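검색어를 입력하세요 검색 전체 글 이 블로그에서 찾기

2019년 11월 24일

바람이 많이 불었다. 창문을 열었다가 십 분도 못 버티고 닫았다. 오늘은 그릇 닦는 얘기나 적어 둔다. 세제 없이 하얀 폼 덩어리 하나로 다 닦인다는 말을 여름부터 귀가 따갑게 들었는데, 나는 '다 닦인다'는 말이 붙은 물건치고 정말로 다 닦이는 걸 본 적이 없다. 그래도 안 써 보고 흉보는 건 반칙 같아서 써 보기로 했다. 상대는 오리 그릇이다.

해님 깔개 위, 오리 그릇과 하얀 폼.

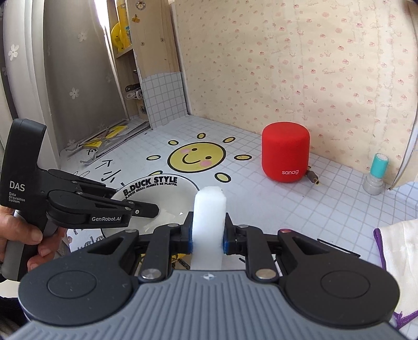
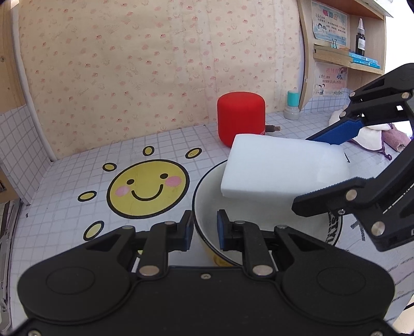
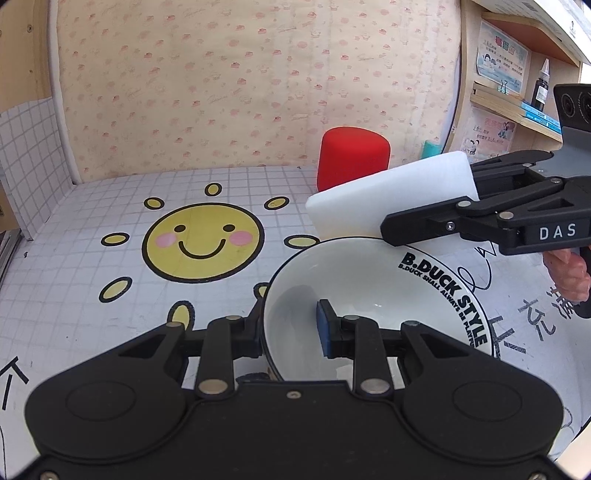
폼은 Jirkgate에서 샀다. 980원이었다. 배송비가 물건값보다 비싸서 장바구니에 이것저것 더 담았고, 결국 필요도 없는 병솔까지 왔다. 싸게 샀다고 해야 하나. 이런 계산은 늘 파는 쪽이 이긴다. 상품평이 794개나 달려 있길래 밤에 누워서 좀 읽어 봤는데 절반은 "아직 안 써 봤지만 좋아 보여요"였다. 안 써 본 사람이 별 다섯 개를 주는 세상에서 별점은 대체 무슨 소용인지 모르겠다. 별 하나짜리는 하나같이 길고 구체적이었다. 나는 그쪽을 더 믿는다.

설명서에는 물만 묻혀서 가볍게 문지르라고 되어 있었다. 가볍게, 라는 말이 제일 수상하다. 가볍게 문질러서 안 지워지면 "조금 더 힘을 주세요"라고 할 테고, 힘을 줘서 테두리가 벗겨지면 "가볍게 문지르라고 했잖아요"라고 할 것이다. 어느 쪽이든 내 탓이 되게 써 놓았다.

내가 걱정한 건 그릇의 검은 테두리와 글씨였다. B.DUCK STYLE이라고 큼직하게 박혀 있고, 그 옆에 작은 글씨로 B.DUCK SHALL ALWAYS BE PLAYFUL이라고 쓰여 있다. 오리는 언제나 장난스러워야 한다니, 그릇한테 이런 다짐을 받아서 뭘 하겠다는 건지. 처음 봤을 때부터 조금 웃겼고 지금도 조금 웃기다. 그래도 그 글씨가 지워지는 건 싫다. 그래서 바깥쪽은 글씨를 피해서 닦고, 안쪽부터 천천히 돌려 가며 문질렀다.

결과를 적는다. 안쪽에 있던 누런 자국은 옅어졌다. 없어졌다고는 못 하겠다. 밝은 데서 보면 없고, 싱크대 등 밑에서 기울여 보면 있다. 젖어 있을 땐 완벽해 보였는데 마르니까 도로 보였다. 광고에서 늘 물기 있는 그릇을 보여 주는 데는 이유가 있었던 거다. 바닥 굽 쪽의 거뭇한 줄은 꿈쩍도 안 했다. 원래 쓰던 Wotach 세제를 묻혀서 헌 수세미로 다시 미니까 절반쯤 빠졌다. 그러면 폼은 뭘 한 걸까. 세제가 한 일을 폼이 했다고 믿을 뻔했다.

비교해 보려고 밥그릇 하나는 처음부터 세제로만 닦았다. 나란히 엎어 놓고 마른 다음에 봤는데 솔직히 어느 쪽이 어느 쪽인지 모르겠더라. 물론 두 그릇에 묻은 게 같지 않았으니 이것도 제대로 된 비교는 아니다. 나는 남의 엉터리 실험에는 엄하고 내 것에는 너그러운 편이라 일부러 적어 둔다.

이걸 권한 사람은 Getachew Bogale 씨다. 8월에 Afridi 찻집에서 만났을 때 찻잔 안쪽 물때가 한 번에 사라졌다며 어찌나 열심히 얘기하던지, 그 자리에서는 고개를 끄덕였다. 오늘 저녁에 전화해서 옅어지기만 했다고 했더니 몇 분이나 문질렀느냐고 묻는다. 일곱 번 정도 돌렸다고 했더니 그걸로는 안 된단다. 한 번에 사라졌다더니. 캐물으니까 찻잔은 전날 밤부터 베이킹소다에 담가 놨었다고 한다. 그 얘기를 왜 이제야 하는지. 본인은 그게 중요하지 않다고 생각한 모양인데, 내가 보기엔 그게 전부다. 전화는 53분 넘게 이어졌고 그릇 얘기는 앞의 짧은 부분이 다였다. 나머지는 이사 얘기였다.

깔개도 한번 닦아 볼까 하다가 관뒀다. 해님 얼굴의 분홍 볼이 걱정되어서다. 그릇에 찍힌 글씨도 못 믿는데 깔개에 인쇄된 그림을 어떻게 믿나. 구석 한 군데에 먼저 시험해 보라는 조언도 있지만, 구석에서 멀쩡했다고 가운데서도 멀쩡하리라는 보장은 누가 해 주나. 깔개는 젖은 행주로만 훔쳤다. 격자무늬는 때가 타도 티가 잘 안 나서 좋다고들 하는데, 뒤집어 말하면 때가 탄 걸 모르고 쓴다는 소리다. 행주를 헹궈 보고 알았다. 물 색깔이 칭찬할 만한 색은 아니었다.

벽지의 케이크 무늬는 여전히 마음에 안 든다. 고를 때는 분명 귀여웠다. 견본은 손바닥만 했고 벽은 벽만 하다는 걸 그땐 생각 못 했다. 떼어 낼 만큼 싫지는 않아서 해마다 그냥 넘어간다. 설거지 끝내고 한참 보고 있으면 배가 고파지는 것도 문제라면 문제다. 오늘도 결국 식빵을 한 장 구워 먹었고, 접시가 하나 더 나왔다.

폼은 물기를 꼭 짜서 말려 두었다. 오래 쓰려면 비틀지 말고 눌러 짜라고 한다. 이것도 비틀어 짠 것과 눌러 짠 것을 나란히 놓고 본 사람이 하는 말인지 궁금하지만, 이번엔 시키는 대로 했다. 모서리가 벌써 조금 뭉개졌다. 이 속도면 며칠이나 갈지. 떨어져 나간 가루가 어디로 갔는지도 신경 쓰인다. 그릇은 마지막에 맹물로 세 번 헹궜다. 밥 담는 그릇에 앞으로도 이걸 쓸지는 좀 더 생각해 봐야겠다. 수도꼭지나 타일에는 쓸 만할지도 모른다. 그쪽은 내가 핥을 일이 없으니까.

내일 할 일. 굽에 남은 검은 줄에 베이킹소다를 발라서 하룻밤 두기. 이번엔 폼 말고 헌 수세미로. 그리고 병솔 반품되는지 알아보기. 포장을 뜯어서 아마 안 될 것이다.

문의하기 | © 2019 Orholm 블로그 | 맨 위로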